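Search the forum
Search
Advanced search

Simulated kitchen bench: arm stops above the mug and will not close on it

Joo

I am building a bench arm in the shared workshop at Judesstead and, before letting the real one near any crockery, I am running everything in simulation on my own machine at home. The task is simple on paper: move to the mug, go down, close the gripper, lift. The worktop has a few other things on it so that the planner has something to avoid.

The arm moves to the approach pose without complaint. It then either reports that there is no valid path for the descent, or goes down a short way and stops. If I switch off collision checking for the mug alone, nothing changes. If I switch it off for everything, the arm goes down and the fingers pass straight through the rim, which is no use to anyone.

What I have tried so far:

- Raised the planning time from 2 seconds to 50. Same failure, slower.
- Moved the mug 28 mm nearer the base. It failed in the same way.
- Reloaded the gripper model from a clean copy.
- Checked that the units are metres throughout. They are.

The collision shapes for the small objects were generated automatically with the default settings. The worktop is a plain box that I typed in by hand some time in November, and I have not touched it since. The joint limits are the ones that came with the arm model.

I would like to know whether this is a reach problem, a collision problem or something in the gripper. I do not want to start changing the real mounting plate until I am sure, as it is drilled and bolted already.

Prema

Probably the joint limits. Mine did this and I widened them and it was fine. You could also try a different planner.

Esperanza Cantero

I would not widen the joint limits. If they came with the arm model they are most likely there for a reason, and you will be carrying the same numbers over to the real arm later. A path that only exists in simulation is worse than a clear failure.

Your third test narrows it down. With all collision checking off, the arm completes the descent. The pose is therefore reachable within the limits you have, and the base can stay where it is. With the mug alone excluded it still fails, so something other than the mug is in the way, at least as far as the planner is concerned. That leaves the worktop, the smaller objects and the gripper's own links.

I rebuilt a similar layout last night on the Brodurley template, with a mug near the far corner, a shaker in front of it and some cutlery, and got the same stop until I had corrected two things. The steps below are in the order I would do them.

1. Turn on the collision shape overlay. The rendered surface and the collision shape are separate, and you can look at a perfectly good worktop for weeks while the solver is using something taller. Mine was a box with its origin at the centre, placed as though the origin were on the top face. It stood 46 mm proud of the visible surface -- enough to swallow the cutlery completely and the lower part of the mug.

2. Park the arm at the approach pose with the gripper open and leave it there while you inspect the shapes. Keep the fingers above the level of the mug, pointing down. There should be no contacts reported at this height. If there are, they are between links of the gripper itself, and you need the neighbouring pairs disabled in the model before going further. 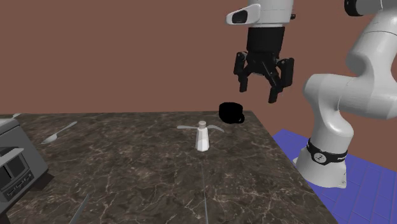
3. Replace the automatic shapes on anything hollow or thin. A default convex hull closes the mouth of a mug, so a finger that should go inside the rim is treated as hitting a solid lid. Use a convex decomposition for the mug, or build it from a ring of small boxes and a disc. For a spoon, one flat box for the handle and another for the bowl will do.

4. Put mug checking back on, but allow contact between the mug and the finger pads only, and only for the closing stage. Do not allow it for the whole gripper. You want to be told if the palm touches.

5. Plan the descent as a straight line in its own segment. If it is part of the main move, the planner is free to swing the wrist sideways on the way down, and the shaker then becomes an obstacle for no good reason.

6. Run it at low speed and log the first contact pair by name. If it still stops, post that one line here and leave out the rest of the log.

With the box lowered and the mug decomposed, mine planned in under 2 seconds. I left the planner on its defaults.

One further point. Before you move to the real arm, measure the worktop height from the mounting plate and enter that figure, not the one from the drawing.

Joo

It was the worktop. The box had its origin in the centre, as you said. The descent now plans. The fingers still catch on the rim on some runs, so the mug shape is next. Joint limits left alone.

Last updated: 1 Apr 2020

Contact | Copyright Judesstead Makers' Help | Back to top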